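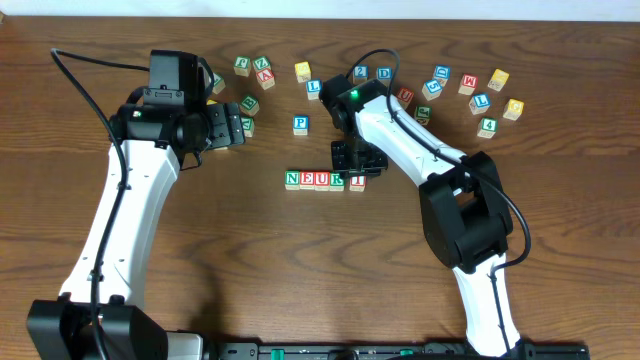
Bench inspection checklist: two-arm tabletop station, small-object tidying
Site: Irkosley workshop, back bench
Period: March
Checked by: Zawadi Mutiso (items 1 to 9), Nassoro Gachanja (items 10 to 14)

Purpose of this sheet: we want to know whether a pair of tabletop arms can take over sorting and setting out small parts, at home or at a shop bench. Alphabet blocks stand in for the parts. Mark each item OK, FIX or WATCH. Leave a comment for anything that isn't OK.

Before power

1. Mounting rail tight at both ends. OK
2. Arm bases seated on the rail, no rocking by hand. OK
3. Cables free of the joints through full travel. WATCH
Comment: The loops ride over the white links and the elbow. Nothing pinched when I moved the arms by hand, but there is more slack than I like. Check again after every session.
4. Jaws clean, no grit on the finger faces. OK
5. Stop button within reach of the person standing at the table. FIX
Comment: It was behind the monitor. Moved to the front left corner and needs a proper bracket. Pendo Biwott has the part on order.

Work area

6. Mugs, tools and phones off the table. OK
7. Blocks within reach of at least one arm. WATCH
Comment: The far blocks are a stretch. A person would lean over and sweep them in with one hand, and the arms have no move like that yet. Spread them less for now.
8. Table surface dry, no polish residue. OK
9. Operator's sleeves and hair tied back. OK 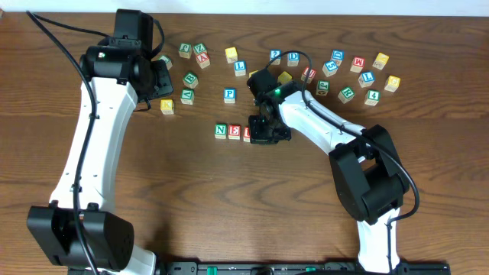 Running checks

10. Speed limit set to 30 percent for any run with a person at the table. OK
Comment: Slow to watch. Adhiambo asked to go up to 100 and I said no until item 5 is closed.
11. Arms keep clear of each other over the middle of the table. WATCH
Comment: No contact in my session. I still don't trust the handoff zone. If both arms want the same block, stop the run and log it.
12. Neighboring blocks stay put when one is picked. FIX
Comment: Tight rows are the trouble. The fingers need a gap on each side, and when there isn't one they shove the next block over. Same problem you'd have with spice jars on a shelf or sockets in a tray. Either the planner makes a gap first or we leave one.
13. Letters facing the right way after placement. WATCH
Comment: Placement and reading are separate jobs. Getting a block to the right spot does not mean it is turned the right way. Score them in separate columns on the Sketari log.
14. Light level even across the table. FIX
Comment: The arm throws its own shadow on the work, and the bright patches next to it wash out the print. Try a second lamp from the other side before anyone touches the camera settings.

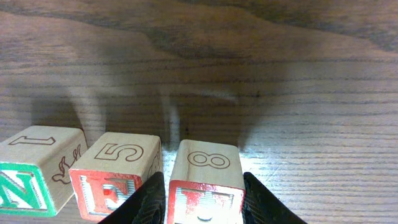

Noreen Ó Flaithearta

Reviewer's comments

I read through the sheet and agree with the marks, with one change. Item 7 should be FIX. If the plan is to put this kind of setup in somebody's kitchen or on a packing bench, we can't ask them to arrange the mess first so the arms can reach it.

On the bigger question, my answer for March is not yet. I would let these arms work through a bin of light parts with someone in the room. I would not leave them alone with glass, food or anything with an edge. Our log has 837 picks in it and I want the misses sorted by cause before we talk about another job. A total by itself doesn't help me decide anything.

For item 12, please record how close the neighboring block was each time. A ruler is fine.

Item 14: check the view at finger level as well as from overhead. A lamp that looks good from where you stand can still put glare right on the block being gripped.

Open items go to Pendo. Recheck 3, 5, 7 and 12 before the next session at 9 a.m., and keep the speed where it is until I've signed for the bracket.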